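February, 5:40 am, bus

Writing this on my knee so it'll be crooked. Third week of Andulard and I said I would keep notes, so notes. Haven't since the first week. Too tired, or it felt silly, or both.

Slept badly. Dreamed about racks.

For the record, because I'll forget: there are two kitchens now. The main one downstairs that still runs the way it always has, us and the trolleys and the big machine, and the upstairs one by the windows where the robot does the washing up. Upstairs serves the small dining room, 69 seats. Downstairs does everybody else, 400 lunches on a normal day. They started it upstairs so if it went wrong it went wrong small. Fair enough.

Andulard is the project name, not the robot's name. Management were very firm about that in the briefing. Nobody calls the robot anything in the briefing, it's "the unit." We call it the unit too now, but in a voice.

10:15, break

Ok so this morning. I'm on upstairs all week which means I'm the "attending operator." Same pay. I asked. There is a form to apply for the operator grade and the form needs a certificate and the certificate is a course from Semalance and the course isn't running until spring. So, attending operator, dishwasher money.

What I do: scrape, sort, set things out near the sink, get the dishwasher open, stand back. Then it has a go. I write down on the tablet anything it dropped or refused or put somewhere stupid. Then at the end of the run I fix whatever is left. On the good days I fix very little and I feel like a security guard in an empty museum. On the bad days I do all of it plus the tablet.

The standing is what gets me. I've done this job nine years and I never knew how much the moving was holding me up. When you're loading you bend, turn, reach, it's hard on the wrists but the rest of you is warm. Standing with a tablet, my lower back siezes up by nine. I told the supervisor and she wrote it down, and to be fair to her she came back with a stool. One stool. It's the wrong height for the counter but I've been leaning on it.

Took some pictures off the tablet at the end of the first run, you're allowed to save them if no people are in them. Want to show my sister what I do all day now.
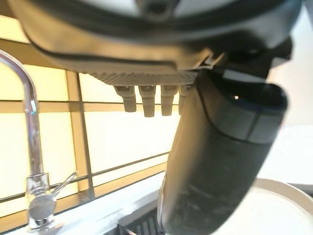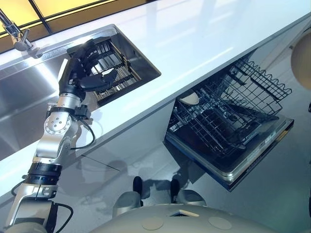
Upstairs kitchen, the unit at the sink.

She'll say it looks like a dentist's. It does a bit.

The window is the best thing about being up there. Downstairs we've got the strip lights and the extractor and that's your weather. Upstairs I can see it get light. I'd have taken that over the operator grade, if anyone had offered.

What it's good at. Bowls, mostly. It's patient with a bowl. It'll come at it, stop, come at it again a different way, and it never gets cross, where I'd have had the whole rack in by then and be swearing at the cutlery. What it's bad at: anything tall. The tumblers, bottles, the travel cups people leave behind. Last week it held one over the sink for so long I finished my tea. I wrote "long hold, tall item" on the tablet. There's a drop-down for it now, somebody read my notes and made a drop-down. I was more pleased about that than I want to admit.

Also it can't tell clean from dirty, or it can but not the way we do. I pick up a plate and I know. My thumb knows. I tried to explain the thumb to the young man from Semalance and he was nice about it, typed for a good while, asked if I meant friction. I suppose I mean friction.

1:30, lunch, late

Rush over. Downstairs was short two people again so they pulled me off upstairs at noon and let the unit wait. This is the bit I want written down somewhere that isn't their tablet.

The paper they gave us said nobody loses hours. And nobody has, on paper. But two left before Christmas and the jobs were never put up on the board. When you ask, it's "we're reviewing the shape of the team." So downstairs we're loading for 400 with the crew for less, and upstairs there's a machine and a person watching the machine, and at noon the person gets pulled down because you can't serve lunch on a review. I don't think anyone is lying. I think it's on somebody's spreadsheet as if it already works.

The big machine downstairs did its drain thing again. The one with the shudder. I know that shudder, you open the left flap and clear the filter and give it a minute, and it goes. Whoever they send for it gets told by me. I wonder who's going to know the shudder in five years. Should probably write it down. Will do that on a different page.

Hands: better. I have to say it. The cracks on my knuckles have nearly closed up, first winter in I don't know how long. I'm out of the water half the day. My daughter noticed before I did. So that's on the other side of the scales and I'm not going to pretend it isn't.

3:50

Meeting. Ran over. All of us on the plastic chairs in the small dining room with our aprons still on.

They put up numbers. The unit has now done 3000 items since it started. Everyone looked at that for a second and then the woman from pots said well how many do we do, and they hadn't got that. Nobody had ever counted us. She said she'd done that many since Tuesday breakfast, which isn't true but it got a laugh, even the project lead laughed.

Then the other number, 114. That's how many times the attending operator had to step in. Which is me, and the girl who does the opposite weeks. I sat there thinking, that's my whole job, I'm the 114. It was on the slide in red. The lead said red was just the template.

I did put my hand up. I said stepping in isn't a fault, it's the work, somebody has to be there and know what they're looking at, and if it's going to be on a slide it could be on there as a thing we did. It came out more wobbly than that. He wrote it down and he said it was a good point and I think he meant it. We'll see if it goes green.

Someone asked about the other site, Nikosero, where they had a unit a year before us. Are the people still there. He said most moved into "other roles." What roles. He'd find out. I've heard from a cousin of one of the drivers that two of them went on to do the operator course and got the grade and one of those is training people now. I've also heard they all got let go. Both from the same cousin. So.

Tea urn ran out before the back row got any.

6:20 pm, home

Shoes off. Feet up on the Bühler box, which I've still not unpacked, it's been a footstool so long it might as well stay one.

Sent the pictures to my sister. She wrote back "WHERE ARE YOU IN IT" and I said I'm behind it with a tablet. She said you should be in it. Maybe.

Told my daughter about the meeting while I did the dishes. She dried. It took us ten minutes and I put everything in the rack without thinking about it, the bowls leaning so they drain, the tall glasses at the back, and I caught myself watching my own hands to see how they do it. Couldn't tell you. As soon as I looked I got slower.

Things for tomorrow:
ask again re certificate, get a date, get it in an email
cushion for the stool
bring the good hand cream back up from downstairs locker
write out the drain thing, left flap, filter, one minute
tell the opposite weeks girl about the drop-down, she won't have seen

Early again. Light off.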